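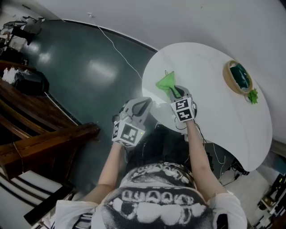
A white table with a curved outline, seen from above.

GRODVILLE — Furniture retailer Pukard will apply a single edge-radius rule to all tables sold through its Grodville warehouse, replacing the separate limits it now uses for home and office lines. The change takes effect in February.

Under the rule, any tabletop sold for use in shared workspaces must have a minimum corner radius of 12 millimeters, measured in plan, and a rounded upper edge of at least 2 millimeters. Tops with a continuous curve, including oval and kidney outlines, are exempt from the corner measurement but must still meet the upper-edge limit.

Elsa Ahonen, who heads product compliance at Pukard, said the two existing limits had produced conflicting test reports for the same top when it was fitted to different frames. "The top does not change when the legs do," she said. "One number is easier to inspect."

The company lists 49 table models, of which almost all already pass. Those that do not are mainly square-cornered tops made by Lernonier, a supplier that cuts to a sharper profile for wall-mounted desks. Lernonier production manager Italo Pagano said new cutting templates had been ordered and that the affected models would keep their current part numbers with a suffix added.

Depth is not covered. Pukard had considered a minimum of 700 millimeters for tops used with a monitor, but dropped the clause after comments from buyers with narrow rooms. Jarmo Salminen, who purchases furniture for several small offices in Grodville, had asked for depth to be printed on the carton label, and this will be done.

Stock already in the warehouse may be sold under the old limits. Replacement tops ordered under warranty will follow the new rule unless the customer asks for a matching edge in writing.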